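4. What stays on the table

4.1 Residents and visitors

By the time we began the second round of visits in September, we had stopped calling the loose things on shared tables "clutter." The people who used the tables objected to the word, usually while moving a mug so that we could put down our clipboard. They preferred "stuff," and for the rest of this section we divide stuff into residents and visitors.

A resident is a loose object found on the same table on both rounds, in the same place or near enough that a regular user of the table would say it had never moved. A visitor is present once. We did not ask whether an object was useful, partly to keep the interviews short and partly to keep them friendly. Our sample covered 51 shared tables in seven buildings, all of them used by more than one group and all of them, according to the building rules, cleared at the end of each working day.

The rule about clearing was known to everyone we spoke to. Several people recited it. One recited it with her elbow on a stack of catalogs that had been there on the first round and would be there on the second.

Visitors behave much as the planning literature would like all objects to behave. They arrive with a person, get used, and leave with the same person or one slightly more annoyed. Tape measures, laptops, lunches, and good scissors are nearly always visitors, the last of these for obvious reasons. Residents are harder to characterize. They are seldom large and seldom valuable. Most could be put in a drawer in the time it takes to explain why they aren't.

4.2 The pull of the edge

Our first sketches placed objects wherever they happened to sit and told us very little. The pattern appeared once we divided each table into a middle, two ends, and a back strip. Residents collect at the ends. The middle is kept clear by use: whoever comes to work pushes what is there sideways, works, and goes home. The next person does the same. After enough of this, an object reaches the end of the table, where pushing it further would mean picking it up off the floor, and there it settles.

We had expected both ends to fill at the same pace. They do not. On most tables one end becomes the quiet end, and once it has three or four residents it attracts the rest. Respondents described this end with some precision ("the bit by the wall," "the dead bit," "Australia"). At the Plorkden building, a table had been turned end for end during cleaning, and the residents were carried back to their old side of the room within two days. The users we asked had no memory of deciding to do this. One suggested that the cleaners had done it. The cleaners suggested otherwise, and at greater length.

The back strip is a different matter. Things at the back have usually been put there on purpose, often because they need an outlet, and they tend to stay switched on. Small lights were common. We came to treat a glowing light on a back strip as a weak promise that someone intended to return. It discouraged tidying remarkably well. People who would happily relocate another person's notebook would not lay a finger on anything that was lit.

Our coding sheet had no box for cables, an omission we regretted by the end of the first morning. A cable is neither at an end nor in the middle. It crosses whatever lies between the thing it serves and the place it came from, and any resident underneath it becomes a resident for life. We eventually counted an object as "pinned" if it could not be lifted without first lifting a cable. Pinned objects were treated by users as part of the table, and questions about them were met with the kind of patience usually reserved for children asking why there is a sky.

4.3 Mats, trays, and other claims to land

Trays were introduced at Clarnetti and at Favley, before our study began, as a remedy for loose objects. The reasoning was that a tray can be picked up and carried off with everything in it. This is true of trays. It was not true of the people. A tray on a shared table was understood to be a small piece of private property, and its contents were safer from removal than they would have been on the bare surface. Trays filled, and then other things were leaned against them.

Mats work in the same way with less effort. A cutting mat is nominally a tool, brought out when there is cutting to do and rolled up or stood against a wall afterward. In our sample the mats were mostly left flat, and they served as a kind of rug. Objects placed on a mat were assumed to belong together, even where we could find no user who would admit to all of them. The mats also gave people a polite way to mark off a spot. Asking a colleague to keep their things out of the left side of the table sounds petty; asking them to keep the mat clear sounds like workshop practice.

The surface underneath matters less than we supposed. We had a theory that ridged and slotted tables would repel small items, which wobble on the ridges or lie crooked across the grooves, and that smooth tables would gather them. It was a good theory and we were sorry to lose it. The ridged tables held their share of residents. Users simply chose the flattest thing available, often a mat, and built from there. Screws and short pens did go into the grooves of some slotted tables, and we were told that they came out again when the table was moved, along with other screws and pens not previously missed.

4.4 Objects from elsewhere

The residents that interested us most were those that seemed to have come from another kind of room. Every building had them. We recorded a colander, a single bowling shoe, a bath thermometer, and a ceramic duck with a slot in its back, whose users were divided on whether it was a bank or a toothbrush holder. We coded such things as "domestic" or "leisure," with a third code, "either," that saw more use than is comfortable in a coding scheme.

Color seems to help them survive. A gray object on a gray table gets swept up with the offcuts, while a pink one is noticed, wondered about, and left for its owner. Respondents often used such objects as landmarks when giving directions ("it's past the pink thing"), after which removing the pink thing would have been an act of vandalism. Figure 4 has a modest case of this at the left of the table: a small pink rectangular object resembling a soap dish or a sponge holder, with a light blue item lying flat beside it and a dark green cutting mat on the same part of the table. The black steering wheel controller at the far left gave our two coders a short and unproductive afternoon, and went down as "leisure" by a coin toss.

Figure 4. Slotted aluminum work table, with loose objects toward the left end.
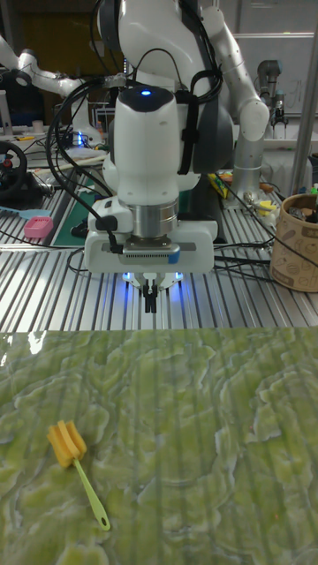 Agreement between coders was otherwise good, provided the objects could be picked up and turned over. From photographs alone it fell, and most of the trouble came from small plastic things in cheerful colors. We had allowed 100 object cards for the whole study and were obliged to print more, a good share of them for items eventually filed under "either." Readers planning similar work may wish to start with a thicker stack and a humbler set of codes.

We also asked users to name the owner of each resident from elsewhere. The usual answer was a person who had left the building. At Tse, the smallest of our sites, every such object on one table was credited to the same former colleague, who by this account had brought in a fruit bowl, a bicycle bell, and a very large quantity of ribbon during a stay of less than one summer. We were unable to confirm this. When a user did claim an object, the claim was nearly always joined to a plan: it was going home soon, or it was waiting for its other half, or it would be needed when a certain job came back. None of the claimed objects had left by the second round, though one had been given a label.

4.5 Tidying as observed

Real tidying, in the sense of objects leaving the room, was seen on only a few tables and was always set off by an outside event such as a visit, a leak, or a new carpet. Ordinary tidying took place daily and moved nothing out. Objects were squared up, small ones were set on larger ones, and things that had been lying at an angle were made parallel to the edge. Users reported that the table felt better afterward. Our sketches, laid one over the other, showed the same residents in a straighter line.

Whiteboards near the tables followed a similar course. They were wiped often and seldom clean, and old writing could be made out under the new at most sites. At Favley we found a faded reminder to clear the table, partly covered by a more recent one saying the same thing in capitals. We copied both into our notes and asked a user which was in force. He said the top one, and moved a colander so that we could see the end of it.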